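Notes for the debate coaching talk, Sindus community hall, April

Slow down at the start. Thank Hongmei Zhong for the invite and tell them I'm good for 40 minutes and then questions.

Open with the school board forum. I was helping Salamatu Nwankwo in her first run for county council, and we'd spent a whole weekend on a binder. 700 pages! Tabs, color codes, every vote the council took on the Wolero bus line. She walked into the forum, got asked why she was running, and looked down at the binder. (Pause here. People usually laugh, let them.)

So the first thing I do now is take the binder away. The candidate gets one sheet, handwritten, seven lines, and if it doesn't fit on the sheet it doesn't come with us.

Next bit, the stand-in. You need a person to play the opponent, and it can't be somebody who's scared of your candidate. Ruoxi Zou played the incumbent for us and she was awful, I mean wonderfully awful. She interrupted, she sighed, she called Salamatu "my young friend" over and over. By the third practice Salamatu had quit getting mad and started waiting her out. Tell the water rates story if they seem awake. Skip it if Kaiwen Liang is in the room, he's heard it twice.

Do practices standing up, with the lights on and a real clock. I used to let people sit on the couch and talk through their answers, and they'd sound great on the couch and terrible at the podium.

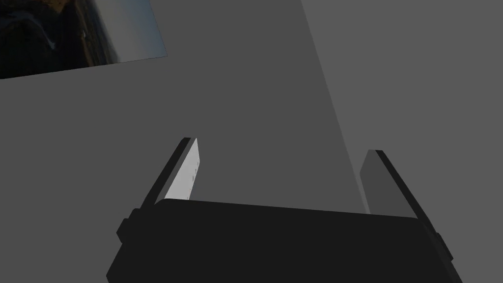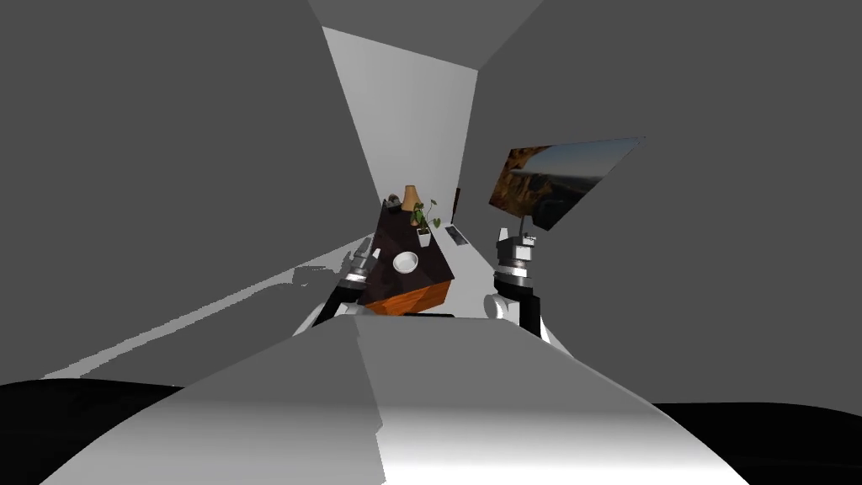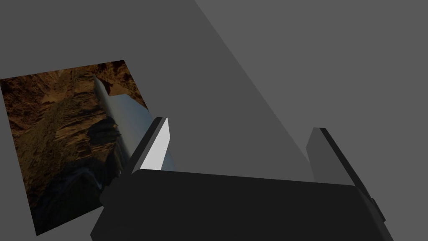
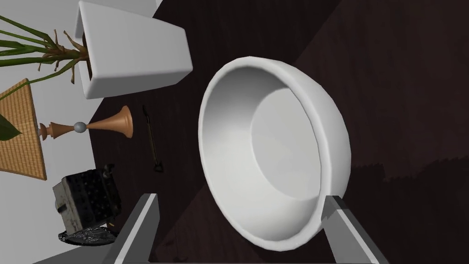
Now the part about local questions, and I want to spend real time on it. In a small race you'll get asked about one street. The Kivis crossing came up at every single event we did, and our first answer was a speech about traffic policy. Xiaoqing Deng stopped us in the middle of practice and said, "Have you ever crossed it?" Well, no — so we drove over that afternoon and stood there with the parents at pickup time. The answer after that was four sentences long and it got the biggest clap of the night.

Ask the room: what's your street? Take two or three, no more, or we'll never get out of there.

Money question, it always comes up. We spent $500 on the whole debate effort, mostly room rental and sandwiches. You can do it for less if you've got a friendly church basement.

Then closings. Write it first, practice it last, and have the candidate say it looking at one person. Hand out the blank practice sheets before Q&A, they're in the Nørgaard tote by the door.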